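The Grollgate Trial

1. The Offer

Zokov leased its kitchen service to Grollgate for 19 days. The terms were read aloud by Chidubem Nwankwo, who signed without sitting down. 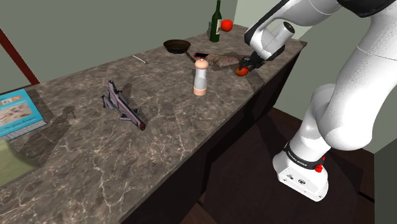
2. The Assessment

"The arm has taken hold of the tomato," Nwankwo wrote. "The pepper mill stands apart – the airplane is not on the menu."

The renewal form asked for one word. He entered "Proceed" and went to lunch.

3 comments | 20 shares
© Zokov | Contact | Back to top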